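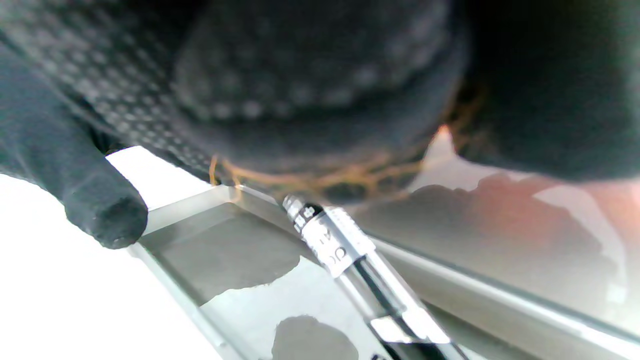

Black dotted glove, shallow metal tray.

12 Aug 2026, ash glaze, still

Right, catching up because I let this go for ages and Maritza A. told me (fairly) that a notebook with nothing in it since May is a pamphlet.

Where we'd got to: the Utitville ash, the stuff from the orchard prunings, gives a lovely runny green on the Bielecka clay and a dead, dishwatery khaki on everything else. Eliécer thinks it's iron in the body. I think it's partly iron and partly that the Bielecka is groggier and holds a thicker coat, so we're not comparing the same thing at all. We've been having this argument since the last firing and I'm writing it down so we can stop having it out loud.

Washed versus unwashed ash. I did a fresh batch both ways on the weekend. The washed lot got three changes of water, stirred with the paint stick, left overnight each time, and the water off the first change was horrible, yellow-brown and slippery. Wear the rubber gloves for this! I did the first pour-off bare handed like a galah and my fingertips were sore until Monday. The unwashed lot just went through the kitchen sieve and then the fine one, and there was an astonishing amount of charcoal and what I'm fairly sure was a staple.

Recipe as mixed, both versions: 400 g dry total, 158 g of that being ash, the rest the usual feldspar and ball clay in the proportions on the inside cover. I know 158 is a silly number. It's what was left in the tub of washed ash after I'd spilled a bit, so I matched the unwashed to it and scaled the others to suit. If it turns out gorgeous we'll be stuck with 158 forever, which serves me right.

Notes on the slop itself. The unwashed one went thick in the bucket while I was on the phone. Not settled, properly thick, like custard. I added water and it loosened, then an hour later custard again. Walter reckons that's the solubles flocculating it and said don't keep adding water, you'll end up with a coat that cracks as it dries. Too late, Walter. I'd already added a good slosh and didn't measure it. So the unwashed tiles have a question mark over them from the start and I've scratched a U? on the backs instead of a U.

The washed one behaved beautifully. Sat in suspension, dipped evenly, a nice dry skin in no time.

Firing. Test tiles went in the small kiln with Naima's mugs, so it was her schedule and not mine, and hers has a 30 minute hold at the top where I'd normally just let it drop. I didn't object because they're her mugs and her turn. But it matters! Ash glazes love a hold. Anything that ran in this firing might not run in one of ours, and I want that in writing before anyone dips a dinner plate.

Results, going by the tiles laid out on the bench by the window this morning (grey day, good flat light, none of that yellow from the ceiling bulbs):

Washed on Bielecka. Green, glassy, broken up into little rivulets where it went over the texture. Pooled at the foot almost blue. This is the one. I'm very pleased.

Washed on the white stoneware. Pale celery. Nicer than I remembered, a bit characterless on the flat, but there's a fine crackle when you tilt it. Might be good over slip. I'd like to try it over the Terken slip, if there's any left in the cupboard that hasn't gone mouldy.

U? on Bielecka. Ran right off the tile and onto the cookie underneath. Colour is deeper than the washed but there's a matte scum across the top third that feels like a cat's tongue. Eliécer likes it. Of course he does.

U? on the white. Crawled. Bare patch the shape of Tasmania. I blame the slosh.

So the iron argument: the white stoneware gave celery and the Bielecka gave green from the same bucket, so that's one to Eliécer. But I measured the dip thickness with the needle before firing and the Bielecka coat really was heavier, so that's one to me too. To sort it out we need a double dip on the white and a quick single dip on the Bielecka, out of the same bucket, same day, same shelf. I've cut the tiles already and they're drying under the board. Please nobody stack anything on that board.

Other bits while I think of them:

The Misus scale is drifting again. It read heavy after lunch and was fine once I'd turned it off and let it sit. Until we know what's going on, check it with the brass weight before every batch, not just the first one of the day.

Kiln wash is flaking on the bottom shelf. I scraped the worst of it but it needs a proper grind back, outside, mask on. Don't do it near the glaze buckets, that grit gets everywhere and then everybody wonders about the specks.

Maritza Arboleda has offered us a load of ash from her wood heater. Mixed hardwood, she thinks, possibly some old fence palings in there. I've said yes to the wood and no thanks to the palings and she's going to start a clean bin for us. It'd be the first ash we've had where I know what didn't go into it. Keep it completely separate from the Utitville tub and label the lid AND the side, lids wander.

Sieve mesh has a hole near the rim. Five minutes with epoxy, I just keep not doing it.

Next firing is ours so it's our schedule, no hold first and then the same tiles' twins with a hold. Need to ask Naima if she minds sharing a shelf the second time. Need more cookies too, I chipped two getting the runny one off. Also find out

(phone, back to this later. It was about the feldspar, it's on back order, so the batch above had better stretch.)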